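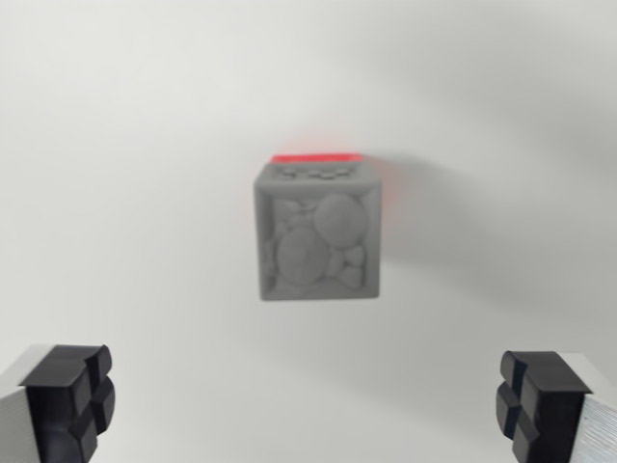
Quick one tonight, I should be asleep. Three people have now asked me for the bench rules, the ones taped up next to the arm, so I'm typing them out. Some are mine, some came from Josué Assunção, who ran the bench before me and had opinions. Good opinions mostly.

Background for anyone new. Small arm, two fingers, camera at the wrist. We do pick and place at Premorham, evenings, on objects with awkward surfaces. Reliefs, bumps, lips, stuff a flat pad doesn't sit well on. The project is called Prenditside, don't ask, I lost the vote.

Ok. Rules.

Open wide before you approach. Wider than you think. The gap between the pads should be clearly bigger than the object, with room on both sides, BEFORE the arm starts down. I used to open just enough to save time and then I'd clip a corner, the thing would spin, and that was the run gone. You save maybe half a second. Not worth it.

Center first, then go in. Stop short, look at the wrist view, is the object in the middle between the fingers? Yes, carry on. No, back off and fix it up there, not down at the table. Sideways corrections at table height is how I tore a pad in June.

Fingers sharp, object soft – that's fine at a distance. People see a blurry cube in the wrist camera and start messing with the focus ring. Leave it. We set focus near the fingertips on purpose because that's where the contact happens. If you change it, the calibration is junk and you get to redo it. All of it. 31 poses. I will not help.

Pads. Ours are black and rubbery with grooves cut in them, four raised blocks with a cross between. Crud gets in the cross. Wipe them at the start of a session and again every 50 grips, wipe ALONG the grooves. Lint free cloth. No solvents, Josué tried one on an old set and they went sticky and picked up everything including things we didn't want picked up. Swap the pair at 400 grips even if they look ok. Always the pair. One new and one worn pulls to the side and you'll spend a night blaming the code (I did).

Plain background for baseline runs. White surface, nothing else on it. No coffee, no screws, no phone. Clutter comes later, there's a separate sheet for clutter and you don't mix the two in the same folder. Please.

Shadows. Leave the lamp where the tape marks say. A big soft shadow next to the object is ok, we want it to be the same big soft shadow every time. Somebody moved the lamp to read a label last month and 11 runs went in the bin. It was me.

Same goes for bright color near the object. Red especially, it can bleed onto a white surface and the segmentation grabs the glow as if it's part of the thing. Check the mask before you trust the mask. I had a beautiful grasp planned once on a patch of nothing.

Textured faces. Write down which face is toward the camera. "Cube, gray" is not a log entry. "Cube, gray, face with the two big discs, lower left to upper right" is a log entry. Takes ten seconds and somebody can acutally reproduce it. And don't assume the relief is the same all the way round until you've turned it over and looked.

Slow near contact. Free air, whatever speed you like up to the cap. Last stretch, slow. The cap is a number in the config and it has a comment next to it saying do not edit, and it means that.

Hands out. I know it's a small arm. I know. Hands out of the space when it's enabled, one person on the stop button and that person isn't also typing. If you're alone you do not run with power up and your fingers in there, you disable, move the object, step back, enable. Every time. Kong from the other bench says we're too strict on this one, Kong can write his own sheet.

Stop button gets tested at the start of the session. Press it, see the arm go limp or hold, whichever mode we're in, reset, initial the log. If the initials aren't there then it didnt happen.

Oh and failed grips get saved too. Don't delete the ugly ones. The folder from Trorilard we were sent last year was all perfect grips and it was useless for us, no idea where their limits were.

I think there was one more about cable slack but I can't remember how we worded it. The sheet's at the bench, I'll check tomorrow and add it in here.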